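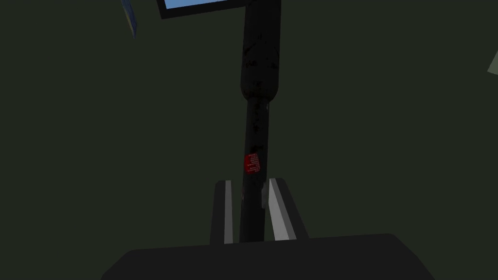

*Reading time: 7 minutes*

**Packing cell 2, home pose lands jaws either side of the screen post**
Board: Setup and maintenance > Arms and grippers

**feedrate_fran**

Right, need other eyes on this before I go back in tonight. Packing cell at our Dudbridge site. Shemweta arm, Gurix parallel gripper, cell model built in Clukeo. Render is from Clukeo with the arm at home after I loaded the new layout. Jaws open, screen post in the gap between them. Not clamped on it, but I don't want it anywhere near.

What changed: operator screen got shifted 185 mm towards the arm in October so the pallet truck could get past. I put the new post position in the model. Did not touch home. Old home was fine with the old post.

Clearance rule here is 30 mm all round for anything fixed. Obviously failing.

Options as I see them
- teach a new home
- move the post back and have the pallet truck argument again
- keep-out zone round the post and let the planner sort it

Leaning to the last one as its the least work. Talk me out of it?

**grubscrew**

Talking you out of it. Keep-out zone doesn't fix home. Home is a taught joint pose, planner doesn't get a vote. You'll just get a fault every time it tries to go home, and then somebody on nights jogs it by hand.

New home. Half an hour's work.

**feedrate_fran**

Half an hour for the pose, yes. Then every program that starts from home wants checking. There's a lot of programs.

**OldBeltAndBraces**

Stop the cell first, ask after. Is it running now with the post moved and the old home?? Because if so you've had it parking round a steel tube for weeks.

**feedrate_fran**

No no. Cell's been off since the screen moved, waiting on a guard panel. Real arm is parked folded, locked off, tag on it. Only run in Clukeo so far. And never said it was steel, no idea what the tube is.

**OldBeltAndBraces**

Fair enough, breathing again.

**tolerance_stack**

Before anyone reteaches anything, is the post right in the model? Looks like two different thicknesses, fat upper bit coming down to a collar then the thin bit. Ours at work is the telescopic sort and the collision shape in the library was only the thin tube, all the way up. Visual was right and the collision wasn't. Took us ages to spot. Click it and turn on collision view.

**feedrate_fran**

Hm. Will look.

**feedrate_fran**

OK you're right and I'm annoyed. Collision shape is one plain cylinder at the thin diameter, full height. So the check has been giving me the thin tube number for the thick part as well. And nothing at all on the screen! Screen has no collision shape. None.

**tolerance_stack**

Yep. Screen's the one that'll get you, sticks out sideways and it's up where the forearm swings.

Do it as three shapes. Thin cylinder, thick cylinder, box for the screen. Make the box bigger than the screen, people tilt them.

**grubscrew**

Disagree on the fat box. You pad the box, then the clearance rule pads it again, and now half your good paths go red for no reason. Model it true size and let the 30 do its job. If folk tilt the screen, lock the tilt.

**tolerance_stack**

Lock the tilt lol. Operators will have that undone by tea break.

**grubscrew**

Then use a proper screw and keep the key in the office.

**OldBeltAndBraces**

With tolerance on this one. Screen that can move gets modelled as everywhere it can go. Have replaced enough cracked ones.

**jog_slow**

Different thing, sorry. Is that red sticker on the lower tube your datum mark or does it come with the post? Can't read the writing on it at that size. Asking because if it's been modelled on, could use it as the visual check when you touch off. Line up on the sticker, compare with the real one.

**feedrate_fran**

It's in the post texture, came with the model, scuffs and all. Real post has a red one too but I'd not trust the height, sticker on ours was put on by hand. Not touching off on a sticker.

**jog_slow**

Wasn't saying touch off on it. Rough look only. But ok

**weldspatter_kim**

+1 for not trusting stickers. Touch off on the foot plate of the post, it's bolted, it doesn't wander. Order I'd do it:

1. Lock off, measure foot plate from the arm base on the real floor. Tape then a square, both directions.
2. Put those numbers in Clukeo. Not the numbers off the layout drawing.
3. Collision shapes as above.
4. Jaws CLOSED and jaws OPEN as two separate tool shapes. Run the check with open, always.
5. Teach new home in the model, back from the post and lower.
6. Check home from every start pose in the programs.
7. Real arm, slowest speed, hand on the enabling switch, other hand on nothing.

Number 4 catches people. Default Gurix tool in the library is closed, so the check runs skinny and then the real fingers come out wide.

**feedrate_fran**

Mine was set to open, for once I did something right. Everything else on that list is going on the job card, ta.

Measured this afternoon. Foot plate is not where the drawing says. Bit further over to the door side than the layout has it. So the 185 was what was asked for and not what the fitters did, and my model had a post that doesn't exist.

**grubscrew**

Does that get you out of trouble or in deeper?

**feedrate_fran**

Neither really. Jaws aren't straddling it any more in the model but right hand finger now sits too close to the tube. Still fails. New home it is, you can all stop.

**grubscrew**

Told you, first reply.

**OldBeltAndBraces**

While it's locked off, do the gripper. How many cycles on the pads?

**feedrate_fran**

Counter says just shy of 3000 since last change. Swapping at 3000 is what we do so may as well. Also want to pull the finger screws and redo them with threadlock, one was a touch loose at the last service.

**weldspatter_kim**

Mark the fingers left and right before you pull them!! Bit of tape. Then re-zero the stroke after, pads never come back the same thickness. And put the new open width in the tool shape or you've done number 4 for nothing.

**jog_slow**

3000 seems early for pads? We go far longer than that.

**feedrate_fran**

Waxed cartons. They glaze over and start slipping. On dry board I'd leave them.

**feedrate_fran**

Update. New home taught in Clukeo, further back and lower, forearm well out from under the screen. Clears by more than the 30 everywhere with jaws open. Went with the bigger box on the screen, sorry grubscrew. Two programs went red, both were lazy moves of mine that cut the corner past the post, added a via point to each.

Pads on, fingers back the right way round, stroke re-zeroed. Not powered the arm up, guard panel still not here.

**grubscrew**

Two programs. That's the fat box, that is.

**tolerance_stack**

Or it's two moves that would've clipped a tilted screen.

**grubscrew**

Try them with the true size box and see. If they're green you've slowed the cell down for nothing.

**feedrate_fran**

Tried it. One goes green, one stays red. Keeping both via points, costs me next to no time.

**OldBeltAndBraces**

Save the old home under another name before you overwrite it on the controller. And get somebody to change the drawing.

**feedrate_fran**

Old home saved as HOME_OLD_DONOTUSE. Drawing request is in. Will post when the panel turns up and I've run it slow.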